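Losing things, and the keeping of them

Our June swap evening was meant to be about books. It ended up being about lost property, which is what happens when you let Gintarė Mets have the first word and the only comfortable chair.

She had come straight from the Undusance building, where she looks after the front desk and, by extension, everything that people leave on it, under it and in the lift. The cupboard behind her currently holds 347 items. We know this because she has a ledger, and we know about the ledger because she brought it with her in a carrier bag and read from it for most of the first half. Umbrellas, naturally. Eleven months of single gloves. A trumpet mouthpiece. A wedding cake topper with the groom snapped off at the knee. A full set of bathroom scales, handed in by a man who had found them on the stairs and seemed keen to get away.

The rule at Undusance is that things are kept for 30 days and then go to the charity shop on Naidoo Street. Gintarė regards this rule as something that happens to other cupboards. Her view is that people take a good deal longer than a month to notice what they haven't got, and longer still to feel brave enough to ask. A woman came in last spring for a scarf she'd left behind two winters before. It was on its hook. The woman cried a bit, then said it was smaller than she remembered.
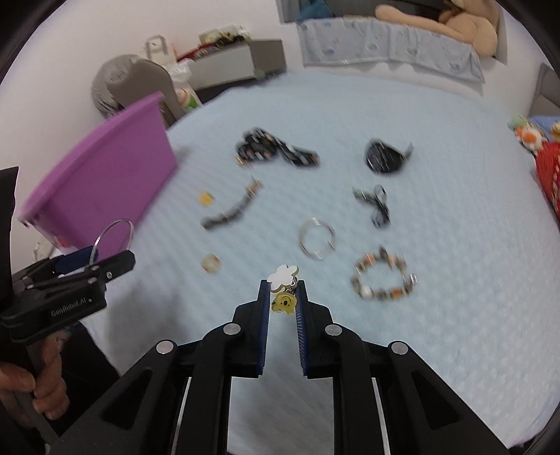 Arūnas Butkienė took the opposite line, as he does about most things, including the biscuits. Arūnas moved house last year and lost, by his own reckoning, a whole box marked KITCHEN MISC. He has yet to work out what was in it. He has cooked every meal since without trouble, apart from one incident with a tin of pears and a chisel. His argument is that if you can't name a thing, you didn't own it, you were just storing it for the sake of company. He would like the box to stay lost. He has stopped answering calls from the removal firm in case they've found it.

This went down badly with those of us who have been looking for the same pair of sewing scissors since the carpet was green.

The second half was supposed to be practical, so here are the tips as I wrote them down. Label your umbrella, and put a phone number on the label, as Gintarė has four umbrellas marked "Mum". If you lose something on the number 12 bus, ring the depot before nine in the morning, when they still like people. Check the coat you wore last, then the coat you swear you didn't wear. Describe your item properly when you ring up. "Sort of a blue one" gets you nowhere, and neither does "my good one".

There was a short quarrel over whether St Anthony is worth a try if you aren't religious. We left it that he probably doesn't check.

We did swap some books in the end. The Trutidex atlas went home with somebody for the third time running and will no doubt be back, as it weighs more than the bag it travels in.

Next month is jam, and questions about jam. Same room, doors at seven, two pounds on the door to cover the tea. A brown cardigan was left over the back of a chair by the window. Gintarė has it. It is in the ledger.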